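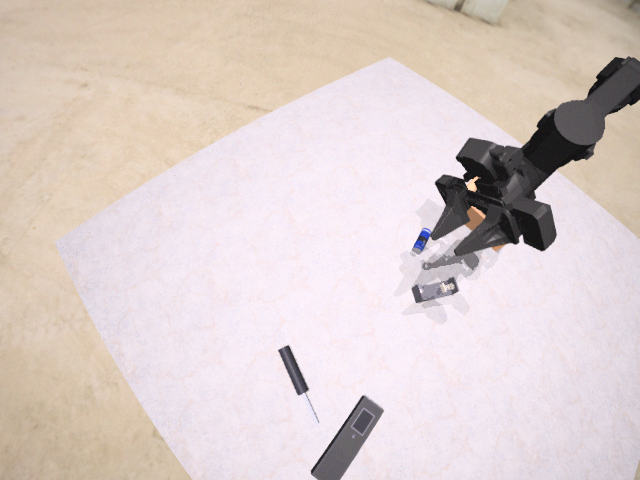
Why does shampoo lather less on the first wash than on the second?
Because the first wash spends most of its cleaning power on oil, dust and old styling product. Foam collapses when there is a lot of grease about. By the second wash most of that has gone down the drain, so the same amount of shampoo gives you a much bigger lather.

Hair and Scalp Care, Unit 2: What is in the bottle
Handout to go with the evening session. Tutor: Piroska Vass
Last revised 9/25/22

I love teaching this unit! Once you can read the back of a bottle you will never stand in a shop aisle the same way again. Bring an empty bottle from home if you have one (any brand, any price) and we'll go through the labels together in the second half.

Surfactants

Every shampoo is built around these. A surfactant molecule has one end that likes water and one end that likes oil. The oily ends gather round a speck of grease, the watery ends face outwards, and the whole little ball rinses away. The ball is called a micelle, and you do need to know that word for the written paper.

Names to look for:
Sodium laureth sulfate: strong cleaner, lots of foam, cheap to make.
Cocamidopropyl betaine: milder, nearly always used alongside something stronger.
Decyl glucoside: mild, made from plant sugars and fatty alcohols, rather thin foam.

Foam and cleaning are two separate things. A low-foam shampoo can clean perfectly well, but clients often use far too much of it as they are waiting for the bubbles. Show them how to add more water first and work it in with the pads of the fingers.

Acid and alkali

Healthy hair and scalp sit on the acid side, with the scalp at pH 5.5 or so. Alkaline products lift the cuticle (the overlapping scales on the outside of the hair), and hair with a lifted cuticle feels rough and tangles easily. A slightly acidic conditioner helps the scales lie flat again, and flat scales reflect light, so there's your shine. Isn't that neat?

Try it with the test strips. Old-fashioned bar soap next to a modern shampoo gives the clearest result. Write both readings in your folder.

Conditioners

Wet hair carries a slight negative charge, more so where it is damaged. The conditioning ingredients are positively charged, so they cling best exactly where they are wanted most, usually the last few inches. Look for behentrimonium chloride or cetrimonium chloride on the label. The fatty alcohols (cetyl, stearyl) give the creamy feel and are not drying at all, whatever your aunt says about alcohol in hair products.

Apply from mid-length to ends. Comb through with a wide comb, starting at the bottom.

Reading the label

Ingredients are listed from most to least by weight, down to one per cent. Under one per cent they can come in any order, so a lovely-sounding plant extract near the end may be there in a tiny amount.

Worked case for class: the Tendstead moisture shampoo and the Juvstead daily one. Put the labels side by side and underline the first five ingredients on each. Tendstead lists 82 per cent water on its trade sheet. Juvstead doesn't give a figure. Which surfactant comes first in each? Where does the perfume come?

Patch testing

Revision from Unit 1, but it comes up every year. Colour products need a test before the appointment, following the maker's instructions for that product, and a record kept on the client card. Ordinary shampoos don't need one, though always ask about past reactions.

For next time

Read the chapter on scalp conditions, up to and including dandruff.
Write 600 words on one product you use yourself: what each of the main ingredients does and who you would recommend it to.
Roos Verstraete will be in for the practical, so bring towels and tie long hair back. The practical is 35 minutes per pair, then swap.

Anyone who missed the June session on water hardness can get the notes from Tadeo Sosa at the front desk.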